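What happens when you call 911?

On 29 July 2021 a delivery truck tipped over on Rasano Road in Fluleneck, and a lot of people saw it happen. The county's emergency center took 23 calls for that one crash. The truck driver got out with a sore arm. Afterward, several children in Fluleneck asked us what goes on at the other end of the phone, so we went to find out.

A 911 call doesn't ring at the fire station. It doesn't ring at the hospital either. It goes to a room full of desks, and the person who picks up is called a call taker. In Fluleneck the room is in the Melside building, next to the county garage. Each desk has a headset, a keyboard and several screens. One screen shows a map.

The first question is nearly always the same: "Where is your emergency?" The call taker asks it before anything else. If the phone cuts out after that, help can still be sent to the right place. A cell phone may send its location too, but it can be off by a house or even a street.
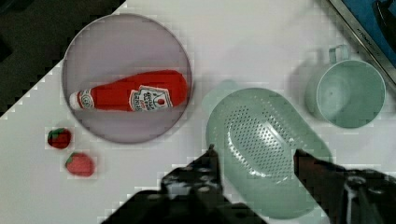
One reader asks: What if I don't know the address? My cousin lives on a farm and there aren't any numbers on the road.

You can say what is near you. A church, a store sign, a bridge or the name of the last town will all help. On a highway, look for the small green signs at the side with numbers on them. Those are mile markers, and call takers like them very much.

Next comes "What happened?" Then the call taker asks if anyone is hurt and if there is fire or smoke. It can feel like a lot of questions when you want someone to hurry. But help may already be on the way while you are still talking. 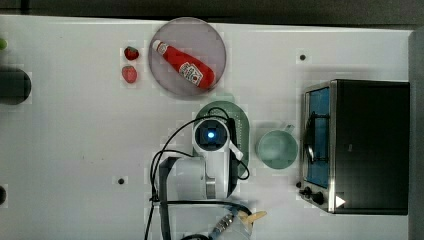
Strawberries beside a plate with a ketchup bottle on it.

Who sends the help?

A second person, called a dispatcher, does that part. The call taker types and the dispatcher reads it on another screen. The dispatcher then talks by radio to police, fire crews and ambulances. In some small towns one person does both jobs.

For the crash on Rasano Road, the dispatcher sent 2 fire engines and an ambulance from Hegyi, the company that runs ambulances in the county. The first engine got there in 4 minutes.

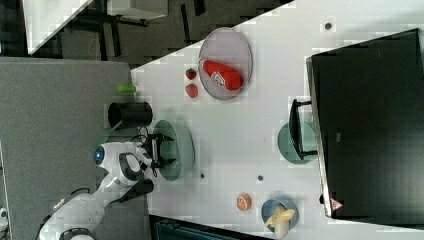

The other callers still mattered. One of them said fuel was leaking, and the first caller hadn't seen it -- so the fire crew knew before they arrived. Sometimes, though, the call taker will say "We know about that one, thank you" and end the call quickly. That isn't rude. Someone else is waiting on the line.

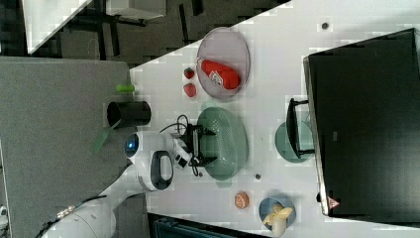

Dana Whitlow
Young Readers Writer

If you call by mistake, don't hang up. Stay on and say it was a mistake. If you hang up, the call taker has to call you back, and if no one answers, an officer may come to check.

You won't be in trouble for a mistake. Calling as a joke is different. It ties up a line, and it is against the law.

How do people learn the job?

New call takers at Melside train for 40 days before they answer a call alone. They practice with pretend calls first. The next class starts in March.

Words to know

Call taker: the person who answers a 911 call.
Dispatcher: the person who sends help and talks to crews by radio.
Mile marker: a numbered sign that shows where you are on a highway.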